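Grip rules for packaged food, May update

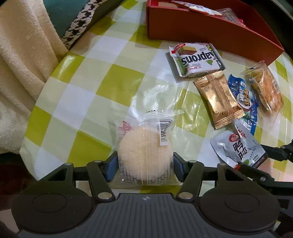 Quick one from the handling desk. The revised good-practice sheet for hand-held grippers is out and it applies to everybody collecting at Ralten and Busteck, old hands included. Main change is where you close the fingers. Grip on the product body, never on the loose wrap above it. A flaky cake in clear plastic is a decent case: blue pads on the pastry itself, crinkled plastic left sticking up free, barcode label still facing out. Film grabs look fine right up until the thing swings, and we had far too many of those in the last Drakau batch.

Other points, no particular order:

Squeeze limit for baked goods is now 9 newtons. Was higher. If the item needs more than that to stay put, you're holding it wrong or it goes on the exclusion list, tell us which.

Foil pouches and sachets: seam side down where you can. Don't pinch the crimped ends.

Shiny tablecloths are allowed again. Smooth the worst wrinkles first, don't spend ten minutes on it.

Pads get wiped every 2 hours and also after any torn packet. Dry cloth, then the damp one, then dry. Not the sleeve of your sweater please.

Two tools over one table is ok but only one moves at a time. Call it out loud before you reach. Gallagher site already does this and their bump reports dropped to almost nothing, so no more arguing about it.

Anything opened, crushed or dropped on the floor comes out of the set and gets logged. It does not go back in the box and it does not get eaten, the allergen people were pretty clear on that.

Of the 900 picks checked for the spring review, 41 were sent back, mostly for film grabs plus a handful with no item code writen down. The second kind is just paperwork. Fill in the code before you start the pick, not at lunch.

Sheet is pinned by the tool rack at both sites, older copies should go in the recyling. Questions or items you think need there own rule, send to Jinlong Yuan before the end of the month. Soft fruit section is still in draft, don't ask yet.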